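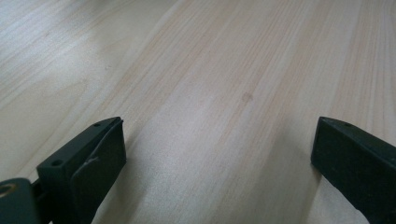 How to Rebuild a Sticky Front Brake Caliper on an Old Motorcycle

Dec 26, 2019

My winter project is a Grudby 596 twin that sat under a tarp for longer than I'd like to admit, and the first job on the list was the front brake. I could push the bike, but it felt like pushing a refrigerator. If yours drags the same way, chances are the piston is gummed up in its bore, and you can sort it out in an afternoon with a seal kit and some patience. I've done this job on three bikes now and made most of the mistakes for you!

What you'll need

A seal kit for your exact caliper (mine came from Sekus, they're slow to ship but the rubber is good)
Fresh brake fluid, the type printed on your reservoir cap
Brake cleaner and a pile of clean rags
Red rubber grease
A wooden or plastic pick
Clear hose and a jar for bleeding
A torque wrench
Gloves and safety glasses

Step 1: Push the piston out while the hose is still on

I took the caliper straight off the bike the first time and then had no way to move the piston. Don't do that. Unbolt the caliper from the fork leg, pull the pads, and squeeze the brake lever slowly with the hose still connected. The piston will creep out a little with each pull. Keep the reservoir topped up as you go, and keep your fingers well away from the gap. Have a rag under there too, brake fluid eats paint (ask me about my gas tank).

Step 2: Drain it and take it off

Once the piston is nearly out, crack the banjo bolt loose and let the fluid run into a jar. Wiggle the piston free by hand. If it's pitted or the chrome is flaking, buy a new one. I tried polishing a pitted piston back in October and it was weeping fluid again inside a week.

Step 3: Clean the seal grooves

This is the boring part and also the whole job. Hook the old seals out with the pick. A metal screwdriver will scratch the bore, so leave it in the drawer. Behind the seals you'll find a hard white crust, and that crust is what squeezes the seal against the piston and makes the brake drag. Scrape it all out, spray with brake cleaner, then scrape again. I spent 40 minutes on mine and I'd still call it a quick one.

Step 4: New seals, piston back in

Wet the new fluid seal with fresh brake fluid and work it into its groove with your fingers. The dust seal gets a thin smear of red rubber grease. Check that neither one is twisted. Then set the piston square to the bore and press it in with your thumbs. If it cocks to one side, pull it out and start over, please don't reach for the hammer.

Step 5: Bolt it up and bleed

Use new crush washers on both sides of the banjo bolt. My Sosa manual calls for 9 mm of pad material on new pads, so I checked that while I was in there. Torque everything to the numbers in your own manual.

For bleeding, fit the clear hose, open the nipple, squeeze, close, release. Mine took 10 rounds before the bubbles stopped. If the lever still feels spongy, tie it back to the grip overnight and try again in the morning.

Before you ride

Spin the wheel, pull the lever, let go, and spin it again. It should turn freely both times. Look for leaks at the banjo bolt, then roll around the driveway at walking speed and test the brake a few times. I'm putting an Anitgate braided hose on next, so I get to bleed the whole thing all over again.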